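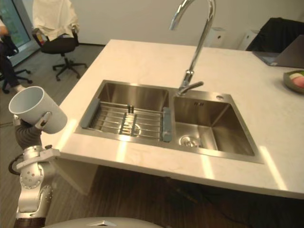
*Double sink with the roll-up rack on the left bowl, white stone worktop, sun coming in.*

**Roll-up drying rack over the sink – keep it or go back to a normal one?**

**semvisser** (original post)

Hello all. My English is not perfect, so please be patient with me.

We moved to Lilham in April and the kitchen came with a white stone worktop with light grey veins. I like it very much and I am also a little afraid of it. The sink is stainless steel with two bowls, and the left one is the larger. I have put a roll-up rack over the left bowl, the type with metal rods and grey silicone ends which rest on the rim. The right bowl I leave free for rinsing.

My questions are these:

1. Do you leave such a rack on all the time, or do you roll it up after each wash?
2. Cups. I place them upside down on the rods and the small ones do not stand well. Is there a better way?
3. Behind the right bowl there is a small round hole in the steel. I think it is for a soap dispenser. Can I buy any dispenser, or must it be from the same maker as the sink? There is a small logo stamped in the bowl but it is too small for me to read.

Thank you in advance,
Sem

---

**mo_bellamy**

Hi Sem, nice sink! I had the same kind of rack for two years and gave it away. You lose your big bowl. Every time I had a roasting tin to wash I had to move all the clean things first, and where do they go? On the worktop, wet. So you may as well have had a normal rack with a tray from the start.

For the cups, I tilt mine a little so the air gets in. They dry faster than flat upside down.

Maureen

---

**tia.h**

I don't agree with Maureen, sorry! With stone you want the drips to fall in the sink. A tray rack always has that slimy corner, and then you lift it and there is a ring. Mine stays on from morning to night and I only roll it up when I cook for many people.

Sem, why not turn it round? Wash in the right bowl and dry over the left. Yours looks deep enough for plates.

---

**semvisser**

> why not turn it round?

This is what I do for plates and cups. But the oven tray does not go in the right bowl, I have tried with every angle. So Maureen is also correct.

---

**cstockdale**

Tap hole question: measure across the hole before you order anything. Most dispensers are made for a standard size, but mine was a few millimetres too small and I had to return the first one. It doesn't have to match the sink maker. I ended up with a Dellport one in chrome, 299 kroner when I lived over there, and it still works. Check also that you have space under the sink for the bottle, and that the pump doesn't get in the way of the tap handle. Your lever points to the right, so try moving it through its full travel first.

As for racks, I'm with Tia.

---

**leonie_b**

Please look at the silicone ends from time to time. Mine had gone black underneath where they sit on the rim and I had not noticed for months. I wash them now with an old toothbrush and some bicarbonate.

Also – is your stone sealed? If you don't know, put a few drops of water on it in a corner and wait. If it goes dark, it wants sealing. I used the Pilkington sealer, two thin coats, and I was careful to wipe off what was left.

---

**mo_bellamy**

Leonie is right about the ends. Mine were disgusting, which was another reason it went!

Tia, my tray has no slimy corner, thank you very much. I empty it every evening.

---

**tia.h**

Every evening! That is the part I would never do :)

---

**semvisser**

I have made the water test near the wall. After 5 minutes no dark spot, so I think it is sealed, but I will do it again closer to the sink, where more water comes.

The strainer in the left bowl I can see through the rods, but to empty it I must lift the rack. Does anyone leave the strainer out?

---

**cstockdale**

Leave it in. I took mine out once and lost a teaspoon and most of a portion of rice down there. Slide the rack back a bit, you don't need to lift it off completely if there are only cups on it.

---

**leonie_b**

Agree, leave it in. And for the small cups, put them near the silicone end, against a plate if you have one there. They lean on it and stop rolling about.

---

**semvisser**

The cup against the plate works well. For now I keep the rack, and I roll it up when the oven tray is dirty. I will write again when I have measured the hole.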